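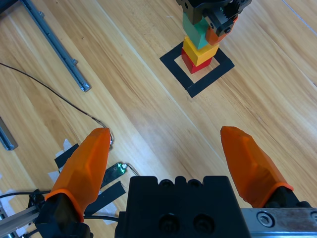
3. Material und Aufbau der Turmaufgabe

3.1 Die Würfel

Für die Turmaufgabe werden drei Würfel benutzt, ein roter, ein gelber und ein grüner. Der grüne Würfel hat einen Ton, der ins Türkis geht. In den Protokollen der ersten Erhebung wurde er deshalb von manchen Beurteilern als blau notiert. Wir haben die Bezeichnung danach vereinheitlicht und schreiben im ganzen Text nur „grün“. Alle Angaben zur Reihenfolge lesen sich von unten nach oben. Ein Turm Rot-Gelb-Grün hat also den roten Würfel als Basis, den gelben in der Mitte und den grünen als Abschluss.

Mit drei Würfeln sind sechs Reihenfolgen möglich. In der vorliegenden Arbeit wird hauptsächlich Rot-Gelb-Grün ausgewertet, denn für diese Reihenfolge liegt das größte Material vor. Von den 735 aufgenommenen Durchgängen gehören 480 zu ihr. Die übrigen verteilen sich ungleich auf die anderen Reihenfolgen und werden im Abschnitt 5 getrennt behandelt.

3.2 Das Zielfeld

Das Zielfeld ist ein Quadrat aus vier Streifen von schwarzem Klebeband, die direkt auf das Holz geklebt sind. Wir haben uns für eine Umrisslinie entschieden und gegen eine gefüllte Fläche, wie sie Harish Dwivedi in der Vorstudie von Hesville verwendete. Eine gefüllte Fläche wird von der Basis des Turms teilweise verdeckt, und der Abstand zum Rand ist dann schwer zu schätzen. Bei der Umrisslinie bleibt zwischen Basis und Band ein Streifen Holz sichtbar, und an diesem Streifen kann der Beurteiler sich orientieren.

Das Band wird von Hand geklebt. Die Streifen sind daher nicht überall gleich breit, und an den Ecken kann eine kleine Überlappung entstehen. Als Grenze des Feldes gilt immer die innere Kante des Bandes. Ein Würfel, der das Band berührt, wird als „auf der Linie“ notiert und zählt nicht als korrekt platziert. Diese Regel ist streng, aber sie hat die Zahl der strittigen Fälle deutlich vermindert.

3.3 Die Unterlage

Gearbeitet wird auf einer hellen Holzfläche mit sichtbarer Maserung. Zwischen den Brettern verlaufen feine helle Fugen. Für die Beurteilung sind diese Fugen nützlich, weil sie eine feste Richtung angeben, zu welcher die Drehung eines Würfels verglichen werden kann. Das Zielfeld selbst soll nicht über die Lage der Fugen definiert werden. Der Vorschlag aus Diltunport, das Quadrat immer an einer Fuge auszurichten, wurde geprüft und wieder verlassen, denn beim Neukleben war die Position nicht genau genug wiederholbar.

Auf dem hellen Holz heben sich Rot und Grün gut ab. Bei dem gelben Würfel ist der Kontrast schwächer, besonders an der Oberseite. Die Seitenflächen erscheinen dunkler und geben meistens die bessere Kante für eine Messung.

3.4 Verteilung der Würfel außerhalb des Zielfeldes

Vor dem Beginn eines Durchgangs muss das Zielfeld leer sein. Die drei Würfel liegen einzeln auf dem Tisch, und keiner berührt einen anderen. Eine feste Anordnung wird nicht verlangt. Wir unterscheiden nur, auf welcher Seite des Quadrats ein Würfel liegt und ob er von dem Betrachter aus höher oder tiefer als das Quadrat erscheint. Diese grobe Einteilung geht auf das Schema von Shukla zurück und reicht für unsere Fragestellung aus. 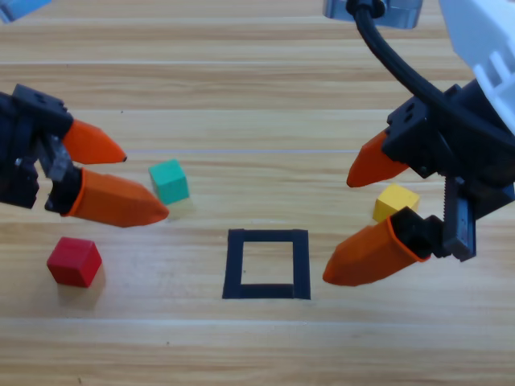 Abbildung 5: Roter, grüner und gelber Würfel außerhalb des Zielfeldes. Das Innere des schwarzen Quadrats ist leer.

In der Anordnung von Abbildung 5 befinden sich Rot und Grün links vom Quadrat, Gelb rechts davon. Nach unserer Einteilung ist das eine „geteilte“ Verteilung. Als „einseitig“ bezeichnen wir eine Verteilung, wenn alle drei Würfel auf derselben Seite liegen. Ein teilweise verdeckter Würfel wird nach dem sichtbaren Teil zugeordnet, sofern mindestens die Oberseite zu erkennen ist.

3.5 Beurteilung des Turms

Jeder Turm wird nach drei Merkmalen beurteilt: Reihenfolge, Lage der Basis und Versatz. Die Reihenfolge ist richtig oder falsch. Für die Lage der Basis gilt die in 3.2 beschriebene Regel. Der Versatz meint die seitliche Verschiebung und die Drehung eines Würfels gegen den Würfel darunter. Kleine Abweichungen kommen sehr oft vor und sind kein Fehler, solange der obere Würfel mit seiner Unterseite flach aufliegt.

Schwieriger ist der oberste Würfel. Wird er noch gehalten, kann er gekippt sein, und seine Ecke zeigt dann schräg nach unten. Ein solcher Zustand darf nicht als fertiger Turm beurteilt werden. Der Versatz wird erst bestimmt, wenn der Würfel losgelassen ist. In der Markelico-Skala, die wir für den Versatz übernommen haben, werden bis zu 5 Punkte je Kontaktfläche vergeben. Ein Turm aus drei Würfeln hat zwei solche Flächen, und beide werden einzeln in das Protokoll eingetragen.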